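Tischgeschichten aus Talcombe
Galerie, Teil 4

Angefangen hat diese Reihe mit einer Wette. Leanne Bunting behauptete beim Abendessen, an unserem Tisch sei noch nie etwas Interessantes passiert. Győző Katona, der den Tisch eigenhändig die Treppe hochgetragen hat, nahm das persönlich. Seitdem wird gesammelt, was sich auf der Platte und um sie herum zuträgt: Frühstücke, Kartenspiele, ein missglückter Versuch mit Hefe.

Der Tisch selbst ist rund, aus Holz und von jenem Honigbraun, das in Möbelkatalogen gern einen Fantasienamen bekommt. Wer Ecken braucht, muss sie sich mitbringen. Dafür kann man daran niemanden ans Kopfende setzen, was bei uns schon manchen Abend gerettet hat – und manchen verlängert.

Diesmal geht es um ein Ei. 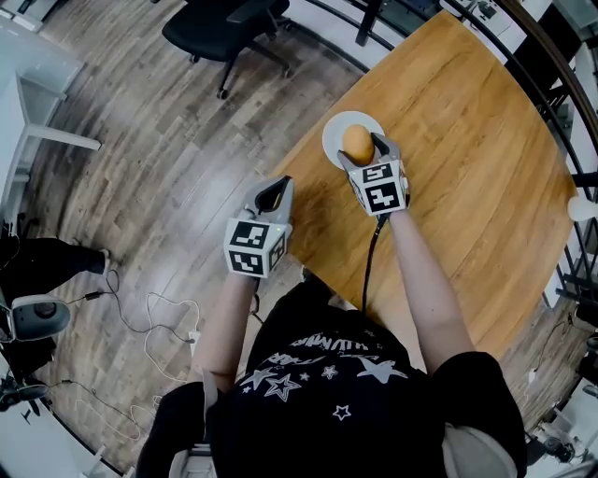
Braunes Ei auf weißem Teller, fest im Griff. Sterne gibt es vorerst nur auf dem T-Shirt.

Zur Eierfrage ist die Hausgemeinschaft übrigens gespalten. Leanne will sieben Minuten, Győző hält alles unter zehn für Leichtsinn, und ich esse, was auf den Teller kommt. Eierbecher besitzen wir zwei. Beide sind hässlich, beide waren Geschenke, und beide sind auf wundersame Weise unzerbrechlich.

Im Oktober folgt Teil 5, dann mit Suppe. Vorschläge für weitere Gerichte bitte ins Gästebuch, Beschwerden über die Eierbecher direkt an Leannes Tante.

Stand: 14. September 2024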